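Visit report: the Loderton computer refurbishment and training workshop

Prepared for the members of the Grosora Adult Learning Partnership

In October a delegation from the Partnership visited the workshop at Loderton, where used office computers are taken apart, sorted and prepared for further use. The visit was arranged under the equipment reuse agreement approved last spring. Its purpose was to see how the workshop handles desktop machines and to judge whether its teaching materials would suit the evening courses offered at our Grosora and Nidov centers.

The delegation arrived at 9:30 in the morning and was received in the front office, where visitors sign in and are issued a badge. A short introduction covered the history of the site. The building was formerly a furniture warehouse, and the workshop has occupied the ground floor for six years. The upper floor is let to a printing business and was not part of the tour.

Intake and records

Desktop computers reach Loderton from schools, town offices and small firms. Each machine is given a stock number on arrival, and the donor receives a written receipt. According to the workshop's annual statement, 2,043 machines were received during the last full year, of which 1,349 were returned to service. The remainder were used for parts or sent for recycling through the contractor Sârbu.

The delegation asked how storage drives are dealt with. Drives are removed before any other work begins and are kept in a locked room until they have been erased or destroyed. A certificate is issued to the donor in either case. Members considered the procedure sound and requested a copy of the form for use at Nidov, where the present paperwork runs to four pages and is often returned incomplete.

The delegation also noted that the intake area is narrow. Deliveries are accepted only between 8:00 and 11:00 in the morning, and donors who arrive later are asked to come back. Any large delivery from our own centers would need to be booked ahead.

Disassembly and component work

The main part of the morning was given to the inside of the desktop computer. Discussion centered on the parts that learners will need to recognize and handle in the introductory course: the motherboard, the processor socket, the memory slots and the plastic carriers that hold drives in place.
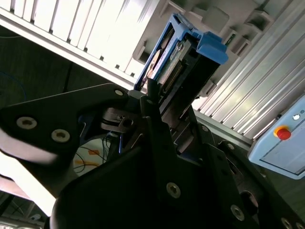
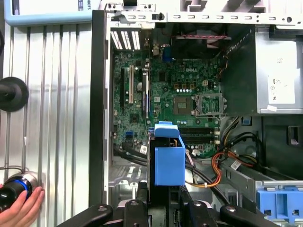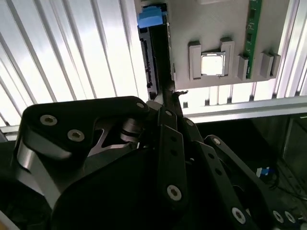
Notes on the components

The open tower in the second picture has a Dell motherboard, with the retention bracket of the processor socket raised and the socket empty. Members with little technical background found this a useful state in which to meet the part for the first time. Workshop staff stressed that a bare socket must never be touched with the fingers and that a cover should be fitted before a board goes into storage.

The power supply and its cables received a good deal of attention. In a tower lying on its side, with cables still running across the case, it is easy for a beginner to pull on the wrong one. The course notes ask learners to trace each cable by eye from end to end before releasing a connector, and to hold the plug itself when doing so. The delegation recommends that the same wording be adopted in our own handouts.

Blue plastic is used for the drive carrier seen both with a hard disk drive inside it and standing in the case. Staff explained that carriers are easily mislaid and that a machine without one may wait weeks for a match. They are therefore kept together by model on a separate shelf, and learners sign for any they take to the bench.

The light grey board is a simplified model of a motherboard, made by 3D printing. It sets out the processor in its recessed socket and an upright green memory module held by clip blocks, with much of the crowding of a real board left out. Members agreed that a model of this type would be of value to first-time learners, who may be nervous about damaging working equipment. The workshop is willing to share its print files, subject to a written request.

Courses and attendance

The introductory course runs for 12 sessions and is repeated three times a year. A total of 61 learners completed it in the last year. Entry is open to adults without previous experience, and the only requirement is that the learner attend the safety briefing. Those who finish may move on to a second course covering fault finding and the installation of operating systems.

The fee is modest and may be waived. The workshop estimates that each learner uses around 300 dollars' worth of bench time, parts and printed material, most of which is met from the sale of restored machines. Members asked whether this figure would hold at a smaller center. The reply was that it would probably be higher at Nidov until a steady supply of donated machines had been secured.

Points raised by the delegation

Parking at Loderton is limited to the yard behind the building, and the bus from Grosora stops some distance away. Learners traveling from our area would need help with transport, particularly for the evening sessions, which end at 9:00.

The printed course book is clear, though some of its drawings show older equipment. Staff stated that a new edition is in preparation. The Partnership has been invited to comment on the chapters dealing with memory and processors.

The delegation further observed that the glossary uses several names for the same part. "Caddy," "carrier" and "tray" all appear, and a single term would be easier for learners whose first language is not English.

Recommendations

It is recommended that the Partnership request the print files for the model board and have two copies made, one for each center.

It is recommended that the Loderton intake receipt and drive certificate be adopted at Nidov from the start of the next term.

A return visit should be offered to tutors who were unable to attend. The workshop can receive groups of up to eight, and requests should be sent to the Grosora office, which will agree on a date with Loderton and confirm the travel arrangements in writing.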